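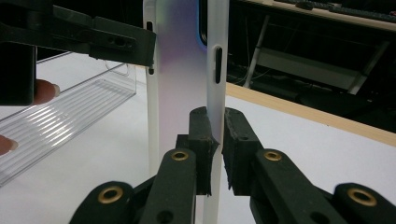

About > Who we are > Open day

Workshop Courses Open day Find us

Hello, and come in! I'm Traian Munteanu and I run Plundodero, a small robot workshop and evening school in Brenerbridge. I started it with Mwangi Simiyu, who had the tools, and me, who had the garage. We've moved since then — the garage flooded twice — and we now have 800 square feet above a tile shop, with a kettle and a decent goods lift.

What we do is teach people to get robots handling fiddly things. Small parts, thin parts, shiny parts, anything you'd normally trust only to fingers. Most of our learners come from packing or repair jobs and have never written a line of code, and that's fine by us. You start by guiding a gripper by hand, and the typing comes later (some people never get that far and still go home happy).

The open day is my favourite bit of the year. We had the last one in June and I talked so much I lost my voice by teatime! We clear the benches, put the grippers out and let visitors have a proper go. Picking up a white plastic frame by its rail sounds easy until you try it with two black rubbery pads where your thumb and finger ought to be. People squeeze far too hard at first, or they come in crooked and have to back off and line up again. One lad from the Palacios college stayed on the same bench all afternoon and his mum had to ring him from the car park.

Mwangi does the talk at 2, and he'll answer anything at all, including what it costs. He also looks after Rova, our beginners' course, which runs over 4 evenings with supper thrown in. Bring reading glasses if you use them, the work is small.

We're not a big outfit and we don't want to be. If you'd like to see the place before signing up, just write and ask, or ring the bell marked Plundodero and come up the back stairs. Parking is behind the tile shop, and please leave the loading bay clear.

Page updated Jul 3, 2024

Get our newsletter: open day dates and course places, sent now and then. Enter your email to sign up.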